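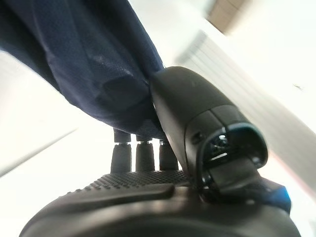
Care of dark clothes at home

Dark clothes are the most grateful and the most difficult things in the wardrobe. They go with everything, but every mistake of washing stays on them for years. I have collected on this page what I do in my own home, and what readers of the Favell household pages have written to me over time. Some advice is old and some I changed after I spoiled a few good things myself.

Before washing

Turn everything inside out. The color of a dark garment is lost mostly from rubbing, when one wet thing goes against another in the drum. If the inside gets rubbed, it is no sorrow.

Close the zippers and leave the buttons open. A closed button pulls the buttonhole when the wet cloth is heavy, and after one winter the hole becomes too wide.

Empty the pockets, and do it with the fingers, not only by patting from outside. One paper handkerchief is enough to cover a full load with white crumbs. If it has already happened, do not wash again. Dry the clothes first, shake them strongly on the balcony, and only then use a brush. Wet paper sits in the cloth like glue.

Keep dark things away from towels. A new towel gives lint for many washes, and soft, slightly hairy fabrics take all of it.

Water and soap

I wash dark cotton in cold water and with liquid detergent. Powder does not always dissolve in cold water and may leave pale stripes in the folds. When you see such stripes, put the garment in a bowl of clean water with two spoons of white vinegar, wait 16 minutes, and rinse. I always set the kitchen timer for this because I forget.

Do not fill the drum to the top. You should be able to put your hand above the clothes. In a drum which is too full, the folds stay pressed in the same place during the whole program and you get light lines exactly there.

For spinning I choose 1,000 for knitted things and thick soft cloth. My machine can do over 2,000 if I believe the salesman, but I never had courage to try it, and for dark clothes there is no need. High spinning makes creases that even a good iron does not like.

Fabric softener I use seldom. It makes a film, and dust sticks to the film.

Drying

Hang in shade. Sun from the window is also sun, and a dark blue shirt that hangs always on the same side will be of two colors by the end of summer. Shake each piece before hanging, pull the seams a little by hand, and leave it inside out.

Heavy sweaters must lie flat on a towel. On a line they grow longer, and the pegs make small ears on the shoulders.

Lint and pale marks

First find out which mark it is. Touch it with a dry finger. If it moves, it is lint or dust, and a sticky roller takes it away. I have a Drisa roller that is washed under the tap, but a piece of wide tape around the hand works the same. Go in one direction only.

If it does not move, it can be deodorant, flour or dried soap. For deodorant I take an old nylon stocking, make a ball of it and rub lightly, dry. For flour, a dry brush, never water, or you will have dough. For soap, a cloth with a little warm water and after that a dry one.

Small balls of wool should be cut and not pulled. Pulling brings out new hair and after a week you have more balls than before. Put the cloth on a flat table, hold it with one hand and work slowly with a shaver or with small scissors.

Ironing

Iron from inside, or through a thin cotton cloth. The shine that appears on dark trousers comes from a hot iron that touched the right side. When the shine is fresh, steam and a soft brush can help. When it is old, I do not know a cure, and if some reader knows one I would be glad to learn it.

Storage

Wash before you put away for the season, even if the thing looks clean. Moths like the places where there was sweat or food. Cotton bags are better than plastic ones. I put in dried lavender and change it every November, when the summer things go up and the winter things come down.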